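Keep the Spring Supper, and Keep It Plain

April 30, 2020
4 min read

Purkcombe did not hold its Spring Supper this year. The hall was booked, the tables were promised, and then in March the notice went up that all gatherings were off. It was the right decision and I have not heard anyone argue with it. What I want to write about is the talk that has started since, which is about what the supper should look like when it comes back.

Some people would like to use the gap to change it. The ideas I have heard include moving it to the park, adding a ticketed concert, and inviting food trucks from the city. One proposal would rename it the Purkcombe Spring Festival and spread it over 3 days. I think all of this would be a mistake, and I would like to say why before the plans get any further along.

The supper is an old custom and a simple one. Families who farmed along the river ate together once the seed was in. They brought what was left in the cellar, which was mostly potatoes, onions, dried apples and salt pork. The oldest person at the table broke the first loaf, and the youngest who could talk was asked what the weather would do. After the meal there was singing, then the benches were pushed back for dancing. That is still what happens. The food has improved and there is a coffee urn now, but a person who went as a child would know where to sit.

When I moved here I was a guest at my first supper within 2 weeks. I did not know a soul. I was handed a stack of plates at the door and told to set the long table by the window, and by the time I was done I had met most of the people I still know. I could not have bought a ticket to that. If I had been standing in a field looking at a stage, I would have gone home after an hour.

The case for change usually comes down to numbers. The hall holds 115 people at tables, and in recent years we have filled it and turned some away. Those who want a bigger event say that it is unfair to leave people out, and I agree with them on that point. But there are smaller fixes. The supper could have two sittings, an early one for families with small children and a later one for everybody else. The dancing has always been open to anyone who walks in after the plates are cleared, and we could do a better job of saying so.

The other argument is money. A festival would bring visitors, and the shops on the main street could use them, this year more than most. I take that seriously. Still, we have an example close by. Flukside had a lantern walk every winter that went from the church to the millpond and back. It was made into a weekend event with vendors and a parking fee. Visitors came for a few years. The people of Flukside gradually stopped carrying lanterns themselves, as there was too much of a crowd to walk in, and a hired group carried them instead. When the visitors lost interest, the hired group was let go, and there was no walk at all for two winters. It has started again on a small scale, with no vendors.

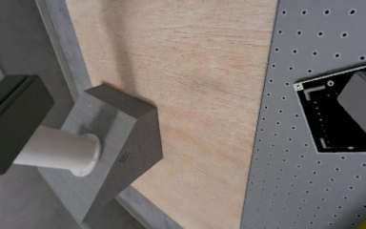 I am not against every change. The songs are a good place to make one. We sing the same six or seven each year, and only the older people know all the verses. A printed sheet would help, and so would an evening or two of practice beforehand. There are also families here now whose own spring customs are different from ours, and their dishes have been on the table for some time. I would be glad to hear their songs as well. A custom that belongs to a town should have room for whoever lives in it.

I would also bring back the bread. For a long stretch the loaves were baked in the hall's own oven the night before, by whoever wanted to come and knead. Lately they have been ordered in. The ordered bread is fine, but the baking night was half of the occasion, and teenagers used to come to it who would never have sat through a meeting.

This spring a number of households ate the supper at home on the night it would have been held. At ours we broke a loaf, and the youngest was asked about the weather and said it would snow. We could hear the neighbors singing across the yard, a verse behind us. It was a poor substitute for the hall, but it needed no budget and no permit, and everybody knew what to do.

I would ask those drawing up plans to wait until we have had one ordinary supper again. Open the hall, put out the tables, and let people bring a dish. If the town still wants a festival after that, the question can be raised in the open and I will come and listen.

Contact us | © 2020 Purkcombe Town Pages | Back to top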